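How Alik Learns to Clean a Mirror

Alik is a robot with two arms. It is learning to do jobs around the house, and this month the job is wiping mirrors. Before a robot can wipe anything, a person has to show it how, many times over.

The person does the showing with a pair of hand tools called grippers. Each gripper has two jaws that open and close, like the ones at the ends of Alik's arms. The person also wears a camera on the head. Every try is saved, and Alik's computer studies it later. So far there are 343 tries for the mirror job.

Setting up takes time. First, the batteries go on the charger overnight. Next, someone checks the pads inside the jaws. If a pad is worn smooth, cloth slides out, so it gets peeled off and a new one goes on. That takes 4 tiny screws and a very small screwdriver.

On top of each gripper is a cube with black and white square patterns. The patterns are a bit like name tags. When the camera sees them, the computer can work out where the gripper is and which way it is tilted. A smudge on a pattern can confuse it, so the cubes get dusted before work starts.

Then the wiping begins. One gripper pinches a cloth and presses it on the glass, and the other can stay empty.

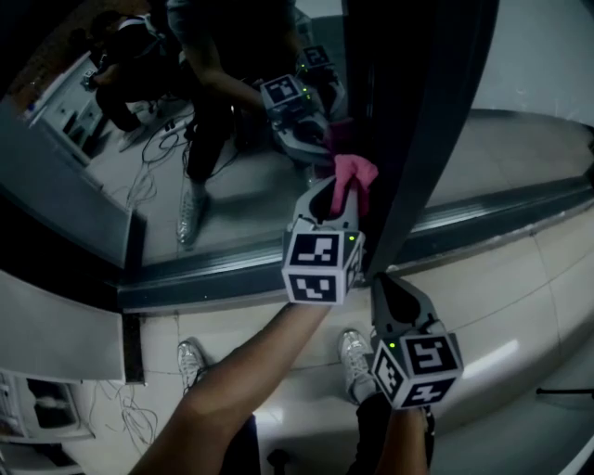
Svend Hafþórsson says the jaws should close on the middle of the cloth, never the corner. "If you grab the corner, it flops over and the hard tip touches the glass," he explains. He also tells new people to stop after 6 tries and look at the pads again.

When the day's tries are done, the cloths go in the wash and the grippers go back in their case. The mirror lessons carry on until September. After that Alik starts on windows.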